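May 10, 2025

Table again today. I keep putting it off and then losing a whole morning to it. The top is pale butcher block, long strips running side to side, and I oiled it last in November with the tin from Prosto. The tin says every 5 months, so I am late.

Before I started I looked it over for marks. There are a few darker ones that look like water got to them, plus some smudges.

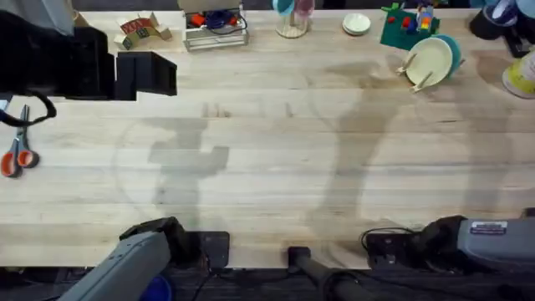

Sand them out, was the advice I got on the phone at lunch, and don't bother with lemon or salt, they only bleach the wood in patches. I said I would try soap first. Soap costs nothing and I have 3 bars of it.

Drove to Riquelme for sandpaper. They only had coarse, so I went on to Stiditz and bought the fine kind, 286 for the pack, plus a new cloth. That is too much for sandpaper but I didn't want to drive to a third store.

The other job is the things that live on the table. Household stuff and toys, mostly, and they go in a line along the back edge. I like having the middle clear. It means everything has to be lifted off before any oil goes on, and I need a box for that. The Plusico one in the hall has a split corner.

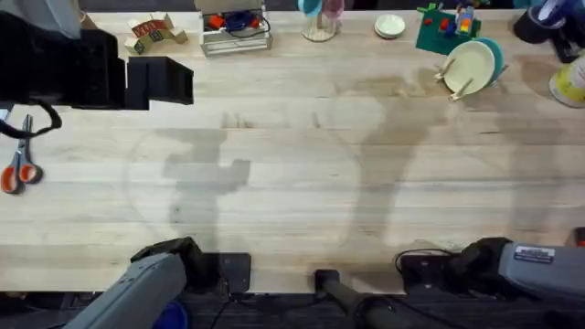 Toys should have their own shelf, my sister told me this evening, and then the table would get oiled when it was supposed to. She may be right. There is room under the window if I move the coats.

Plan for tomorrow: soap, let it dry, sand along the grain, one thin coat. Call about the box. Buy milk.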